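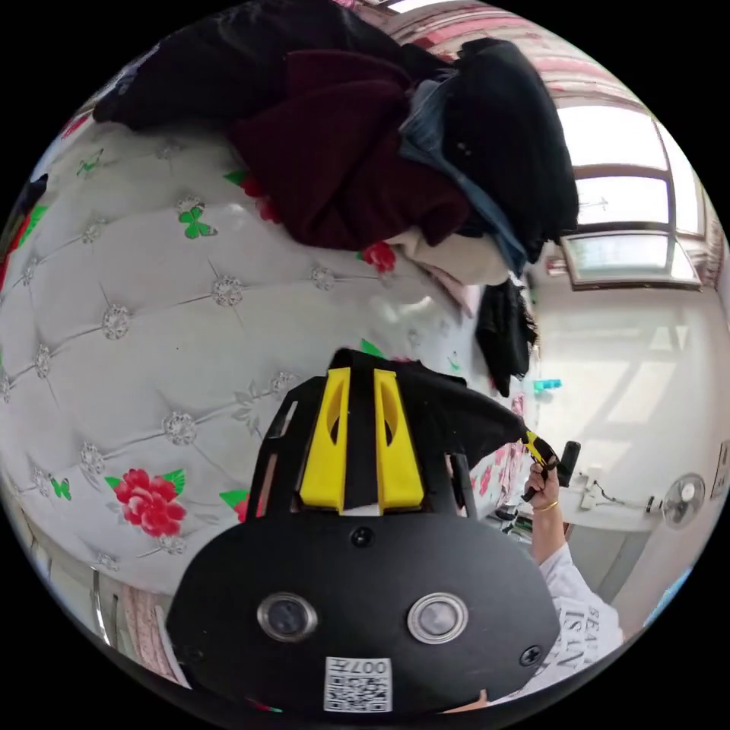
Sorting out Mum's recipe tins

Mum kept her recipes in two biscuit tins and a shoebox, and when she moved into the unit at Bulimon in autumn the lot came to me. My sister took the good mixer. I took the tins. I've been going through them since, mostly on Wednesday nights, and I'm far enough along to write down how I've done it in case anyone else has the same job ahead of them.

The first tin is mostly cards. Mum started writing on cards when she was working in the canteen at Sultow, where they had boxes of blank ones for the stock system and didn't mind if a few went home. They're lined on one side and she only ever used the other side. The second tin is clippings from magazines and the backs of packets. The shoebox is everything else: letters with a recipe halfway down the second page, a church newsletter, envelopes, a page torn out of a school exercise book that has my spelling words on the back.

I started by trying to type them all up. I got through 40 and stopped. Typing took too long and it lost most of what I liked about them, like the way she underlined the oven temperature twice on anything that had ever burnt. Now I scan the card, front and back, and give the file a plain name. Cake apple Hanna. Soup beetroot no meat. Biscuits Christmas hard. Then the card goes in a plastic sleeve in a ring binder and I don't touch it again unless I'm cooking from it. The typing I leave for the ones somebody has asked for.

A lot of the cards have a name in the top corner, the person she got it from. Hanna Kovalchuk is on more of them than anyone. She lived over the back fence from us for years and I remember her garage, which had a second stove in it for summer preserving. Her recipes have almost no method. The one for pickled tomatoes is a list of what goes in the jar and then "as usual". I rang Mum to ask what as usual meant and she told me, at length, and I wrote it on a separate sheet and put it in the same sleeve. I've had to do that with nine or ten of them now. If the person is still around to ask, I would do the asking before the scanning.

The measurements have been the slowest part. Some of the older ones are in ounces, some in grams, and some in what Mum calls glasses. A glass is not a cup. It's the drinking glass with the ridged sides that my grandmother brought with her, and there is one left, and it lives in Mum's cupboard with her toothpicks in it. I borrowed it for an afternoon and filled it with water on the kitchen scales, to the rim and then to the line just under the rim, and Mum says the line is the right one. I did the same with flour and sugar and taped the results inside the cover of the binder. The honey cake came out properly for the first time after that. I'd been making it too dry for years by using a measuring cup.

Oven temperatures are the other thing. The early cards are in Fahrenheit or just say "good oven" or "falling oven". Falling means you heat it hot, put the bread in, and turn it down straight away. I had always read it as a spelling mistake.

Clippings I've been harder on. If there's no writing on it and Mum can't remember making it, it goes in the recycling. There were four nearly identical tuna mornays. There was a whole pull-out on microwave entertaining, which I read through with a cup of tea and then put in the bin, apart from one page with a photo of a rice ring because my sister wanted it for her fridge. The ones with notes on them I keep even if I'd never cook them. One says "Ihor sick after" and nothing else. That would be Ihor Holovko, Dad's friend from the football, and the recipe is for a prawn dip.

I've had a few requests from relatives. Orysia Karpenko, my cousin in Skurkesham, wanted the poppy seed roll, and we found there are three versions in the tin that don't agree about the yeast. One is from our grandmother, one is off a packet and one is in handwriting neither of us knows. I made all three over a long weekend in May and took them to work in slices. The packet one rose best. The grandmother one tasted right but split down the side, and Orysia says hers always split too and that you turn the split to the wall. The third was heavy and I wouldn't bother with it. I kept the card anyway.

Some practical things I'd pass on.

Don't use rubber bands. Mum had bundles done up with them and they'd gone hard and stuck to the cards, and taken the ink off in two places when I peeled them away. Dental floss slid flat under the band worked better than pulling.

Grease spots scan darker than they look. I turn the brightness up a bit for those and do a second scan, and keep both.

Check the backs. I nearly missed a whole recipe for cabbage rolls because it was on the back of a raffle ticket list. There was also a phone number for Rutkowska, the cake decorating shop that used to be next to the post office, and a list of who was bringing what to somebody's christening. Mum was down for potato salad and two dozen eggs.

Put the date you scanned it in the file name, not the date you think the recipe is from. I tried guessing the years at first and Mum corrected nearly all of them.

Keep a copy somewhere other than your own house. Mine are on my computer and on a stick at my sister's place, in the drawer with her passports.

I had thought about getting the lot printed as a proper book. There's a printer in town that does short runs and I went in and got a quote, and it was more than I wanted to spend on something that's going to get flour on it. The binder does the job. Volodymyr, my nephew, is after a small one of his own for when he moves out, so I'm doing him a dozen pages with the things he'll actually eat - the dumplings, the cutlets, the chicken soup, and the apple cake since he can already make that. I've written his out with full methods. He rang me last year to ask how long to boil an egg.

The shoebox is still about half full. The letters take longest because I end up reading them. Most are from Uliana Yurchenko, who Mum went to school with, and she'll go from her knees to her son's new job to a recipe for sour cherry jam without starting a new line. I've been scanning those whole. It doesn't seem right to crop out the knees.

Next up is the jam, if I can get sour cherries. The fruit shop says maybe in December and the frozen ones come pitted, and Uliana's recipe wants the stones left in for the first boil. If anyone local has a tree and more fruit than they want, let me know. I can pick my own and I'll bring jars.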